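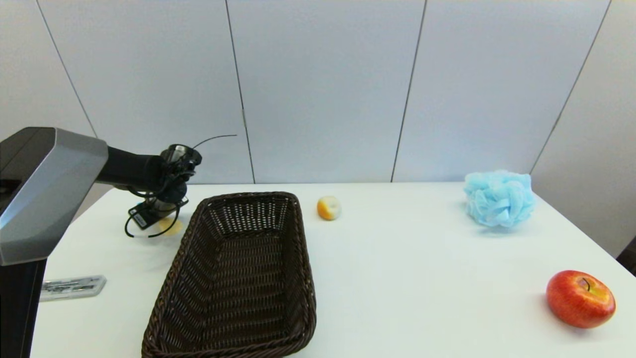

Fig. 5.1 Arm over the bench with a wicker basket and a few soft and round things to pick.

Chapter 5
First Picks

Arm's up, joints home, nothing smokes. Good. Chapters 1 to 4 got you a machine that moves. Now it has to pick something up and put it in a basket, and most home builds stall right there for a month.

Before you start you should have:
the arm bolted down on its column (Chapter 2)
the Kofler wrist plate fitted, both screws per side, threadlocked
Nusum driver board flashed and answering on the bench
a stop button you can reach without looking

No stop button, no Chapter 5. Go back and wire it. Page 51.

What you'll learn
Setting a safe height for the wrist. Teaching three points by hand. Closing on a round thing without launching it. Writing down what went wrong so you can fix it on Thursday when the shop is open again.

5.1 The bench

White top, plain wall behind. If your shared workshop only has the scarred maple bench, lay a sheet of white board over it and tape the corners. Tape all four. One loose corner and the board walks a little every time the arm brakes, and you'll spend an evening blaming the encoders.

Basket goes in the middle, in front of the arm. Wicker is fine. The rim flexes if you clip it, and you will clip it. Hard plastic bins crack or they crack your finger tips, depends which printed better. Leave space on the right for the objects. Don't crowd them. A hand's width between things at first, more if your fingers open wide.

Cables. Look at the loop over the wrist before every session. Enough slack for full rotation, not so much that it drags over the objects. The Hurklow loom in the parts list is long, so most builders end up with loops low around the gripper. Tie them up with cloth tape, check the joint at both ends of travel, then tie again becuase you tied it too tight the first time.

5.2 Choosing objects

Food shapes and bathroom stuff. Cheap, everyone has them.

Apple. Your main object for this chapter. Round, shiny, has a stem to aim by. Slides when you're off center, and that tells you a lot.
Something small and round. Harder than the apple, fingers have to get lower.
Bath pouf. Squashes. Mesh catches on sharp printed edges, so sand your tips first. Good test of whether you trust the current limit or only say you do.
Something flat. Save it for 5.6. Flat things are a pain.

Don't use anything you'd be sad to crush. Don't use glass. Don't use the shop's good calipers as a "thin object", someone at Nonel workshop did and there's now a sign about it.

5.3 Lining up

Drive the wrist to safe height by hand. Open the fingers all the way. Come down slow, speed 5 on the dial, and stop with the tips still short of the apple. Now look through the wrist camera.
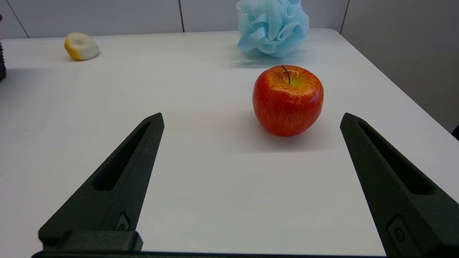 If the apple is nearer one finger than the other, fix that now, before you close. A closing finger that touches first will push, and a round object goes wherever it's pushed. Jog the wrist sideways a little at a time. Check. Jog again. When the gap looks even on both sides, go forward until the widest part of the fruit is between the tips, then save the point as PICK_A.

Watch the shadow too. Handy height cue if your lamp stays put. Move the lamp and the cue is worthless, so mark where the lamp stands.

Then close. Gripper force starts at 200 on the Nusum scale and comes down from there if you're bruising fruit. Not up. If 200 won't hold an apple your finger pads are the problem, see 5.5.

Lift straight up, pause, move over the basket, lower, open. Save each stop as you go: LIFT_A, OVER, DROP. Run it back at half speed with your hand on the button.

Bench log 5A
Run the apple pick 9 times. Same spot each time, mark it with a pencil dot. For each run note down: held or dropped, which finger touched first, any noise from the wrist. Don't change settings halfway thru. If the same finger touches first every run, the wrist plate is twisted. Loosen, square it up, start the log over.

Common trouble
Arm sags at the lift: check the shoulder bolts before touching the gains.
Fingers close uneven: one linkage screw is loose. Its usually the left.
Camera view jumps: connector half seated at the wrist.
Drops over the rim: your OVER point is too low, raise it and save again.

Once the log is clean, go on to 5.4 and do the small round one. Same steps, lower PICK point, slower close.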